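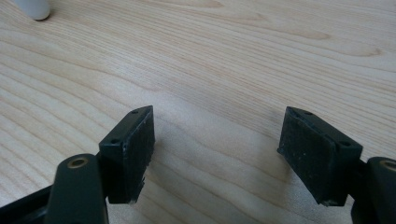

Open gripper fingers over a light wooden tabletop.

A postponed vote is a decision about power

Friday, February 27, 2026

The government in Bralton has moved the regional election of Rirus for the second time. The vote was promised for June, and now we are told that it will be held "when the conditions allow". I have read the announcement several times, looking for a date, and there is none. There is also no description of the conditions, so a citizen who wishes to know if they are met must wait until a minister tells him.

I lived in Rirus for a long part of my adult life, and I came there as a foreigner, from a country where elections were also moved for good reasons. The reasons were always good. One year it was floods, another year it was the border, and after that people stopped to ask. I do not say that Rirus is the same place. I only say that I know the language of such announcements better than I would like.

Let me be fair to the government first. The situation in the hills is serious. Since the protests in Ñahui the road to the district is closed at night, and the curfew there has been extended three times. Two polling officials received threats at their homes. In Hullent, the dock workers and the police were standing against each other for most of a week, and several shops near the harbour were burned. A person who says that everything is calm has not travelled recently. Nobody sensible wants voters to walk past burning tyres to reach a ballot box.

But the difficulties are in a small part of the region. According to the numbers that the electoral office itself has published, Rirus has 341 polling stations, and 284 of them were already approved for use when the decision was taken. Most of the others are in Ñahui and on the two roads which lead to it. The office had prepared a plan for these places: voting on a later day, with observers, and with ballot papers brought in from outside the district. It was a boring and detailed plan, the kind which I trust. The government did not explain why it was refused. The spokesman said it was "noted".

I find this word very cold. The people who wrote the plan worked on it through the winter, and some of them drove to villages where the heating in the school did not function, to measure if there was place for two queues. They deserved at least a paragraph.

The present assembly has 32 members, and its mandate ends in June. What happens after this? Here the announcement is long and the answer is hidden in the middle of it. The assembly will not sit any more, and its powers over the budget, the police and the land register will pass to a commissioner, appointed from Bralton. The commissioner may renew his own term with the agreement of the ministry. It is a strange arrangement for a temporary matter. If I lend my neighbour a ladder, I do not also give him the right to decide for how long he keeps it.

Friends who support the decision tell me that I exaggerate. They say that the assembly was weak and noisy, that it could not agree even on the bus contract, and that a quiet year under a commissioner would be good for everybody. About the bus contract they are right. I waited for those buses. However, a weak assembly can be changed by the voters, and this was exactly what many of them intended to do. In Hullent it was expected that the governing party would lose the majority of its seats. I do not claim that the postponement was made for this purpose, I have no proof of it. Still, a government which benefits from a delay should explain itself more than usual, and this one has explained itself less.

There is also the question of the protests. They began over the land register. Families in Ñahui discovered that pastures which they used for generations were entered under other owners, and the correction office gave them appointments many months away. They wanted to complain to somebody, and they were told to wait for the election. Many of them did wait. The first stones were thrown on the evening after the first postponement. I do not excuse the stones. A young policeman lost the sight in one eye, and whoever did this must stand before a court. But when a peaceful way to complain is closed, we should not be surprised that the loud people in a village become more important than the patient ones.

In the first weeks the meetings in Ñahui were led by older farmers with folders full of receipts. By January, from what I hear, nearly all the talking was done by boys who had never seen the receipts. The second postponement is a present to these boys. They can say that they were right.

What should be done? I would ask for modest things. Hold the vote in June at every station that is approved. Hold it in Ñahui later, by the plan that already exists, with a date written in the law, and count these votes before the new assembly chooses its chair. Open the correction office in the district itself, on market days, when people come down anyway. Lift the curfew first in the villages where nothing has happened, and there are many. If a commissioner is really needed for some weeks, let him have the keys and the telephone, and leave the budget and the land register alone.

The opposition has its duties too. Its leaders in Bralton have spoken beautifully about democracy since the announcement, and only one of its delegations has gone up to the hills. It stayed for one afternoon. They should also say clearly to their own supporters in Hullent that a burned bakery helps nobody, and they should say it there, at the harbour, where it is uncomfortable to say.

I am told that the ministry will receive comments from the public until the end of next month. The address is printed at the bottom of the announcement in very small letters, and letters by post are accepted. I have sent mine. I asked for one date and for the list of conditions, and I asked that the answer be published also in the newspaper of Ñahui, which still comes out on Thursdays, although with fewer pages than before.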